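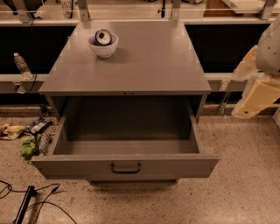
4.2 What the vendor figures leave out

The product sheets for the four systems we compared all promise fewer false alarms than plain motion detection. We have no reason to think the claims are made up. We do think they are hard to use. Fakberg reports its rate per camera per day, Tonivel per site per week, and Drolutia per "event," a word its manual uses in at least two senses. Chiriac gives a percentage and does not say of what. A buyer who puts the four sheets side by side learns very little, and a researcher learns less.

There is a second problem. Every vendor in the group chose its own test clips. The Tonivel set contains 2000 clips, a respectable number until one looks at how they were picked: clips in which the operator and the software disagreed were sent back for "review," and the review notes were not released to us. A set cleaned in that way will flatter whichever system did the cleaning. We asked for the unreviewed clips and were told they had been deleted under the retention policy.

Our own test was smaller and, we would argue, plainer. Each system watched the same indoor views under the same lamps, and each was left on its factory settings. We did this knowing that installers often change the settings. Still, the sales material quotes factory performance, and that is the claim we wanted to check. A person reviewed the full recording for every view, including the long stretches in which no system raised an alarm. This last step is dull work and is often skipped – without it, missed events cannot be counted at all.

The results do not support a simple ranking. Fakberg did well on people crossing an open floor and badly on people who stopped and stood still. Drolutia showed the reverse pattern. Small items on furniture gave trouble to all four, and a plain cabinet top with one light-colored dish on it (Figure 3) is a modest thing to ask of software sold for "object left behind" and "object removed" alerts. Chiriac offers these alerts only with a paid license. We could not show that the license improved anything, though our sample of such events was too small to rule it out.

Figure 3. Gray metal drawer cabinet with a small white ceramic bowl on its top surface.

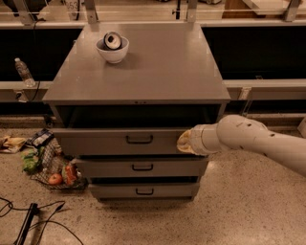 4.3 Sensitivity settings and the trouble with one number

All four systems let the user set sensitivity on a scale. Fakberg and Tonivel use a scale of 10 steps, and the default is 5 in both. It is tempting to treat the two defaults as equal. They are not equal, and neither maker documents what a step means. On the Fakberg system, moving from the default to 9 brought a flood of alarms from changes in daylight. On Tonivel the same move had almost no effect until the zone size was changed as well.

For this reason we are wary of studies that report one accuracy figure per product. Such a figure belongs to a setting, a view and a time of day. Earlier tests of this kind rarely state all three, and some state none. Our own numbers carry the same limits: they come from indoor views only, recorded in June, when daylight runs long. We would not expect them to hold in a parking lot in winter, and we have not tested whether they do.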